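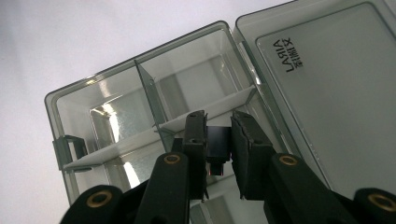
3.2 Collecting the demonstrations

It is common in this literature to report the number of demonstrations and leave it there. We think the number says very little. Our own set holds more than 3000 recordings of one task, placing a small part in a divided storage box, all made with a hand-held gripper, and we would not defend it as large in any useful sense.

Three of the authors and two paid operators did the recording at the Dunurard site in June. Each session lasted 30 minutes. Operators were told to work at whatever speed felt natural, which in practice meant they got faster and more alike. By the end of the first week the approach paths of any one operator were hard to tell apart. Whether a policy gains anything from the hundredth copy of the same wrist motion is a question the Minavby report (Panicker and Lewis) raises and then drops.

Tinted, see-through plastic is a further worry. Figure 1 shows a typical view from the gripper camera: the top edge of a divider reads as a bright strip, and glare on an inner wall makes a second bright streak that has nothing to do with where the part should go. A network can learn either one. We moved the lamp between sessions to break this link, but we did not measure whether the change was big enough to matter.

We threw out 86 recordings in which tracking was lost. Watkins and Yorath reviewed these separately and disagreed on 6, and those were dropped too. Filtering of this kind favors smooth, easy motions, so the success rates in Section 4 should be read with that in mind. The Parry set was cleaned by a similar rule, and we suspect its published scores are flattered in the same way.

Figure 1. View from the hand-held gripper, with a small black part held between the finger pads at the open box.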